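April, evening

Third day with the Gultitz handheld kit on loan. The quote is 3756 for two grippers, the mounts and a year of support, and Mahmoudi wants an opinion from me before the loan runs out. Today was supposed to be all pairing and calibration. It mostly was.

Recorded 63 short episodes between lunch and four. The software accepted 53. The rejects were nearly all tracking loss, and nearly all of those came when I turned my wrist past the angle given in the manual. Ladan Azimi had fewer drops than I did with the same settings. She moves slower. I have asked her to write down what she does at the start of each take.
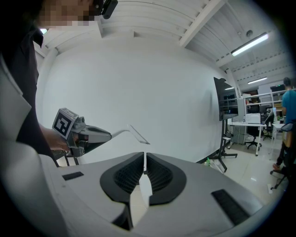
Grip force is still the weak point. The trigger travel is long and the last part of it does very little, so a light object gets squeezed harder than intended. Glenys Hulme at Fedanby had the older version and reports the same thing. She fitted a stiffer spring, which voids the support terms.

Export took 29 minutes for the whole batch. Too slow if we record every day. Support answered my question about running it overnight with a link to a page I had already read.

Tomorrow: repeat the rejected takes at lower speed, log trigger position against finger opening, ask for a price without the support year. Charge both batteries first.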